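Thread on the Enano one-box method, the tidying plan that has been going round all January. I gave it a go on the table in the back bedroom. I have doubts. Long one, sorry.

1/
For anyone who has missed it: you take one open cardboard box, put it on the left of a desk or table, and everything on that surface goes into it. Then you only take things back out when you need them. Whatever is still in there at the end of the month goes to the charity shop. That's the whole method. The PDF explaining it is 13 pages long.

2/
My first question is who has a desk where this works. The desk in the PDF has a lamp, a notebook and a plant on it. Put those in a box and you've got a box with a lamp in it. I'm not sure what has been solved.

3/
Also, the guide says the box should be "a cheerful colour" so you "want to approach it". Fine, I used a yellow one. It's brown inside like every other cardboard box ever made. I can report no change in my wish to approach it.

4/
Step one is "clear by category". Categories are given: tools, power, paper, comfort. Comfort means soft toys and so on, I think. It could also mean biscuits. The guide doesn't say and I wasn't going to write in and ask.

5/
Tools sounds easy until you're doing it. Is parcel tape a tool? You need the tape to close the box. The cutter is a tool, surely, but you need the cutter to get back into the box you've taped. So the first category has two things in it and by rights neither should be packed. I went through all 13 pages looking for an answer.

6/
Power is chargers. The rule for chargers is "if you can't name the device, let it go". I can't name the device for any charger in this house. They're white blocks. They all fit everything until the day one of them doesn't. I'd let the whole lot go and then be sat in the dark.

7/
The cutter, the charger and the tape, then. There's a charger in every one of these, if you want to play along with naming the device.

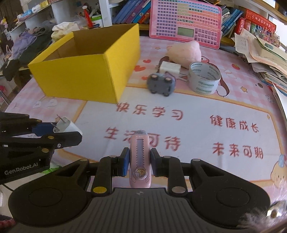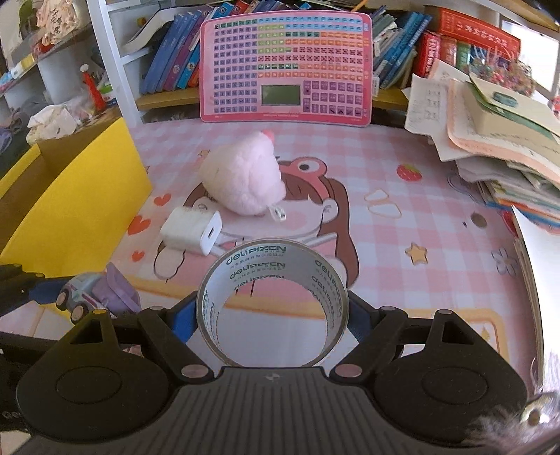
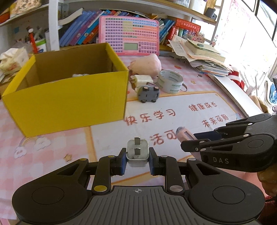
8/
Someone is bound to ask about the table cover so: yes, it's pink check, yes, there's a cartoon girl in a frog hat on it, yes, the writing is in Chinese. 快乐学习 is "happy studying" or near enough. 健康成长 is along the lines of "grow up healthy". 未来可期 is the hopeful one, a future worth looking forward to. It has stronger opinions about self-improvement than the PDF has, and it wipes clean.

9/
By the way, the PDF wants a plain surface. "Pattern is visual clutter." I don't buy this. I've had plain tables and lost things on them all the same. A white charger on a white desk is a great way to own no charger.

10/
Comfort. There's one pink fluffy thing and I'm told (by the PDF) to hold it and ask if it's "earning its square of desk". It is a plush toy. It was never on a wage. I've put it down as undecided, a category I had to add myself.

11/
Now the tape. Step two says to wrap cables and loose bits in bundles before they go in. With parcel tape? On a cable? Have these people ever tried to get parcel tape off a cable? You end up with a sticky cable and a worse mood. Use a rubber band, or a bread bag tie, or leave it loose. It's a box. It will hold things that aren't tied up. That's what boxes have always done.

12/
What I will say for the tape with a brand name printed all over it is that you can see where it is. Clear tape with nothing on it, you can never find the end. You go round and round with a thumbnail. I don't know if printed tape is any better at finding the end, to be fair, but at least you've something to read.

13/
Cutters. The guide says a kitchen knife "will do". No it won't, and please don't. Get a proper little one with a slider, so the blade goes away when you've finished. A pink one cuts the same as a grey one and is much harder to lose under a pile of post. This is the only bit of colour advice I'd stand behind, and it isn't in the guide.

14/
And slide it shut before it goes in the box. Every time. I don't care what method you're following. A hand going into a dark box for a charger shouldn't be meeting a blade.

15/
There's a storage shop in Skurnville that now sells an "official" box for this. Flat-packed, cardboard, different colours. I went and had a look. I stood in the aisle for a good while trying to work out what was official about it. It had a sticker on. That may have been it.

16/
The other claim I keep seeing is that 4000 people have done the month and "none went back". Went back to what? Having things on a table? How would anybody check? I've signed up to plenty of things and quietly stopped, and no one has ever rung to ask.

17/
My mum was doing this in 1995 with a washing-up bowl. Everything off the kitchen table, into the bowl, bowl on the stairs. If you wanted it you carried it up. If it was still on the stairs at teatime there'd be words. No PDF. Worked better than anything I've tried, mostly because of the words.

18/
Where I think the idea has something in it: the box is open. You can see in. Shut boxes are how things vanish for years, and I've got several in the loft I'm frightened of. An open box on the table nags at you. Whether being nagged by a box is a thing you want in your life is between you and the box.

19/
Where it falls over: size. A big box takes up the left half of the table. So you've tidied the table by filling half of it with a box. I have said this to two people who love the method and both of them said "but it's only for a month". So is January, and look how long that lasts.

20/
If you want to try it anyway, my changes. Small box. Cutter and tape stay out, in a drawer if you have one. Rubber bands for cables. Write on each charger with a marker what it belongs to on the day you find out. Skip step 6 completely, it's a breathing exercise.

21/
Will I do the full month? I'd guess no. I give it until I need the box for a parcel.

22/
Couple of replies already asking if I've tried the Kullen version, with the trays. I haven't. I looked it up and it's the same thing but you buy trays. If someone has done it and still has a clear table come spring, send me a photo of the table. The whole table please, including the chair next to it where you've put everything.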